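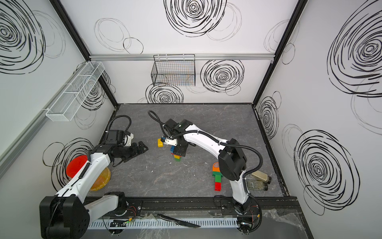 Review: Utimley Bench Cell Practice Guide, second edition

14 comments | 37 shares

The Utimley guide is a spiral-bound book of 200 pages on running small two-arm cells on a bench. It covers layout, cable routing, tool storage, pre-run checks and record keeping. It is not a standard and does not claim to be one. Anyone who needs a formal risk assessment will still need the applicable machinery safety standards and a competent person to apply them. I used it for 6 weeks on our own two-arm cell, working through the chapters in order.

Layout (chapter 2)

The guide asks for both arm bases on a common rail along one edge, with the shared work area marked out where the two reaches overlap. Our cell has the bases on a black linear rail at the front, so there was little to change. The worksheet for plotting reach is the best thing in the book. You enter link lengths and base spacing, and it gives you the region where either gripper can meet the other. Ours was larger than I had assumed, and we now permit only one arm in it at a time unless the program is specifically a handover.

The chapter is weaker on walls. It recommends plain matte panels and gives one sentence on patterned ones. We run white panels printed with big black spirals and scribbled circles, and I would have liked some guidance on checking camera calibration against a busy background. Viola Bassi, who looks after our vision software, wrote a half-page procedure to fill the gap.

Cables (chapter 3)

Clear and correct. The rule is that a wrist cable must have enough slack for the full programmed motion, with no loop lying where the other arm's tool can pass. The test is done at reduced speed with power to the grippers off. Our left arm has a corrugated cable that loops from the wrist over the tabletop at the back corner, and the right one has its cable arcing up and over towards the back wall. The guide prefers the second arrangement. It tolerates the first if the loop's travel is written down and treated as a keep-out zone, and the form for this is in appendix B.

Exposed electronics are covered in two paragraphs. Any board near the rail should be behind a cover rated for a dropped workpiece. We have small boards with red and green wiring between the arm bases, and they went on the action list the first day. The slotted duct along the front was judged acceptable under the checklist.

Objects in the cell (chapter 4)

This chapter will cause the most argument. The guide sorts everything inside the enclosure into task objects, staged objects and foreign objects, and requires a written list of the first two before each run. Toy bricks, plates and glass spice jars are all fine if they are listed. Glass gets a separate line with a grip force limit and a clean-up method.

Blades are treated more strictly. A knife must be in a fixed holder whenever it is not being handled by a program, and a front ledge does not count as a holder. Our serrated kitchen knife had to be dealt with accordingly. Loose film and packaging are classed as foreign objects regardless of location, and that includes the clear plastic at the front corner. I agree with both rules. Wire baskets on rails are permitted as storage, subject to a pull test.

My objection is to the paperwork. The object list runs to 5 columns and has to be redone in full when one item changes. Abhishek Bansal moved ours to a spreadsheet in an afternoon, and the publisher should have supplied one.

Stacking and placement (chapter 5)

Short, practical advice on approach height, release and retreat. For a stack of bricks it calls for a vertical approach with the fingers clear of the top piece and a pause before closing. The limits for tilted parts are given in a table, but the table does not say which face the angle is measured from. An erratum would fix this.

Compared with others

The Nometti handbook is cheaper and has better diagrams, but says almost nothing about two arms sharing a space. The Nautiyal checklist cards are handy beside the cell and useless as a reference.

Production

Pages lie flat. The index omits "gripper". The print in the appendices is too small to read at arm's length.

Rating: 8 out of 10. Recommended for labs and teaching workshops with more than one arm. A third edition is listed for December.

Reviewed September 2026

Share this review | 14 comments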